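The case for plain white worktops
Opinion | Wakana Ichikawa
14 shares | 2 comments 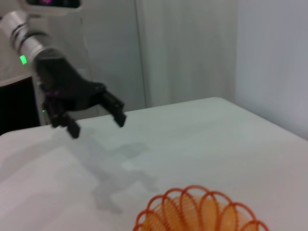

A white tabletop with a matte surface.

Most arguments over workroom furniture are about legs, casters and drawers. The top gets chosen last, usually from whatever the supplier has in stock. I think that order is wrong. Surface color and finish decide how easily small parts are found, and they should be fixed first in any specification.

My preference is matte white. A dark screw or a scrap of black tape shows against it at once. Gloss white has the same contrast but throws back the ceiling lights, and glare hides a clear washer as well as a dark top hides a black one.

Tsutomu Hattori at Phelan objects that white tops stain. They do. In our room we wipe them at 5 p.m. with a damp cloth, and marker ink needs alcohol. A gray top needs the same cleaning and gets it less often, as the dirt is harder to see.

Cost is a weaker objection. Drellden quoted us 300 per top in August, with 100 extra for a sealed edge. I would pay for the edge. Bare edges swell, and the top then has to be replaced early.

Related
Drawer depth and the 2 mm problem
Yiğit Akgül: Keep the pegboard
Task lighting at Tuvaline

Last updated: August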